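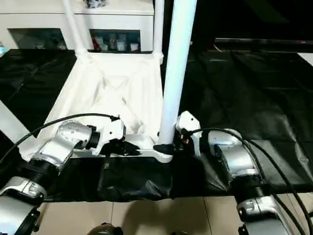 Section 3 covers the setting up of a linen store in a guest residence, from the preparation of the room to the first stocking of the shelves. It applies to the Birneck and Sernine houses and replaces the earlier instructions issued for each. Small articles such as face cloths, pillow protectors and table napkins are to be kept in open bins. A white fabric bin like the one on the table is suitable, provided that it can be emptied and wiped out between stockings. Sheets, blankets and bath towels are stored flat and without bins.

### 3.1 Preparing the room

1. Confirm that the room can be locked and that the key is entered in the house register.
2. Check the walls and ceiling for damp. Report any mark to Darren Gosling before proceeding.
3. Sweep the floor, then mop it with plain water. Do not use scented products.
4. Leave the door open until the floor is fully dry.
5. Lay sheeting over the floor wherever furniture is to be put together.

**Note:** Rooms that share a wall with a boiler or a shower must be approved by Drahomíra Tóth before any linen is brought in.

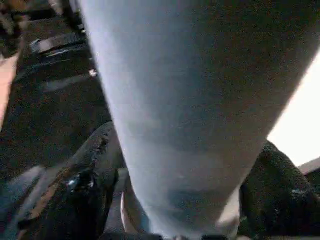

Approval is given in writing and kept with the house register. It remains valid until the room is altered or put to another use.

### 3.2 Receiving and sorting linen

New linen is washed once before it is stored. Linen returned from the laundry at Voyle is accepted only with its delivery sheet.

1. Compare the delivery sheet with the contents of each bag.
2. Set aside any article that is stained, torn or missing its house mark.
3. Feel the seams and hems. Articles that are still damp are hung until dry and are not folded.
4. Sort by type first, then by bed size.
5. Fold sheets in thirds lengthwise, with the house mark outward.
6. Sign the delivery sheet and file it.

**Caution:** Do not store linen in closed plastic bags. Trapped moisture causes mildew, and affected articles cannot be returned to guest use.

### 3.3 Arranging the shelves

Heavy articles are placed low and light articles high. Blankets occupy the bottom shelf, sheets the shelves at waist height, and pillowcases the shelves above. No article may be stored higher than 176 cm from the floor unless a step stool is kept in the room.

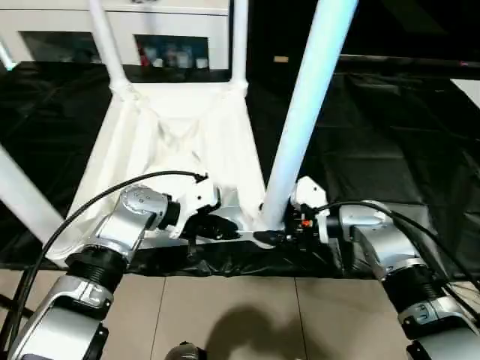 Each shelf carries a label stating the article and the bed size. Labels are printed, not handwritten, and are requested from Yuzuki Onishi. When shelves are rearranged, the old labels must be removed on the same day.

1. Keep a gap of 2 cm between stacks.
2. Place freshly laundered articles at the bottom of the stack and take from the top.
3. Hold 3 complete changes for every bed in use.
4. Keep cleaning cloths and mop heads in another room.

**Note:** The stock level in step 3 does not include mattress protectors, for which 2 per bed are sufficient.

### 3.4 Free-standing frames

Houses without fitted shelving may use free-standing frames. Follow the maker's instructions for assembly and observe the following points.

1. Lay out all parts on the protected floor and compare them with the parts list.
2. Join the base first and check that it does not rock.
3. Tighten the joints by hand. Do not strike them.
4. Keep the sheeting in place until assembly is complete, then lift the frame clear before removing it.

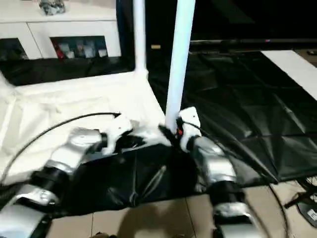

*Base of a white tubular frame on dark plastic sheeting.*

**Caution:** Do not load a frame that leans or that stands on an uneven floor. Frames taller than they are wide must be fixed to the wall before use.

### 3.5 Handover

The person setting up the store completes the handover form and passes it to Sabina Jireš together with the spare key. The form lists the opening stock by article, the location of the register, and any item still on order. Requests for additional shelving at Sernine are addressed to Ignacio Nieto.

Section issued 29/09/2019. For the care of stained linen, see Section 4.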